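Progress report for August: suturing practice bench, Trornbridge skills room
To: Eftychia Alexiou, Clokum Fund

Hi Eftychia,

Another month down, and a busy one! The short version is that the practice bench is open, people are using it, and we still have most of the consumables money left (more on that at the end).

We ran 19 evening sessions in August. The trainees start on plain pads for a couple of evenings, just learning to pick up a curved needle and turn it over without dropping it, and then they move on to closing a straight line. I'd expected the closing to be the slow part. It's the pickup! Two of the surgical residents told me they spent a whole evening on that alone and went home grumpy, then came back the next day and did it fine.

Seven people have now finished the first block, and 20 more are signed up for the fall. Olvera has agreed to let us keep the room until 9 p.m., so I can split the bigger group in two (I was dreading telling half of them to wait).

A few things are behind. The scoring sheet is still in draft, mostly my fault. I want it to look at the spacing of the stitches and how gently the edges get handled, and the first version was far too long for anybody to fill in while watching. I'm cutting it down to one page. The storage cabinet from Goder came with the wrong shelves, so the suture packs are living in my office for now.

On money, we spent $381 on needles and thread, well under what we'd planned. I'd like to move what's left over to extra pads for the fall group, if that's OK with you. Could you let me know before I place the next order? 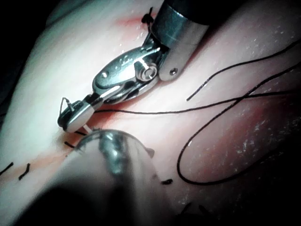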